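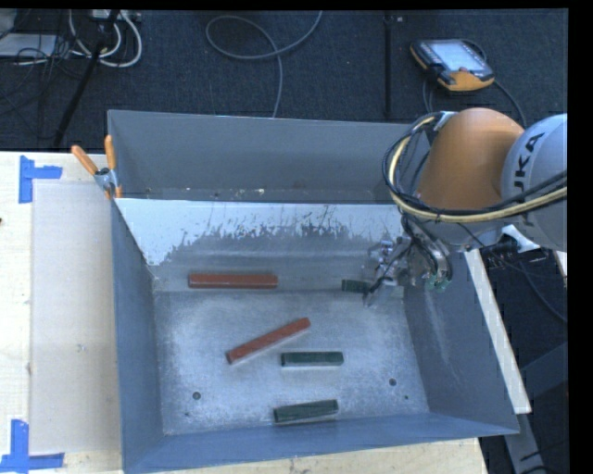

Costa Clondwood

Right, bin day again. Teaching the KUKA to pick blocks out of the grey bin, me on the remote, it (supposedly) learning from whatever my hands do. Thread, because I need to moan and also I'm having a lovely time!

Target is 199 good demos before June. We're on 106. The project is called Skullham and no, I didn't pick the name.

Things I didn't expect: driving the gripper into a corner is SO much harder than going for the middle. Today it's a green block tucked at the back right and you come in over it with sloped walls on two sides and your shoulders up by your ears.

The red-brown ones I find easier, mostly as I can see them against the powder. The green ones go dark on my screen and I end up guessing the angle.

If you hesitate, the robot learns to hesitate. We trained on my first 47 and it did this little pause above every block – exactly my pause, the one where I'm thinking "is that straight?" Mortifying.

So now I do a slow practice run, bin that one, then record the next without stopping. Much smoother. My wrist hates me.

Someone at Zuramville asked why we don't just guide the arm by hand. We do, for the first rough positions! But for the actual grasp I want my hands well out of the bin, and the remote gives cleaner fingers.

They also reckon we'll need 1000 in the end. I have muted them.

Back to the corner block. Kettle first – then number 107.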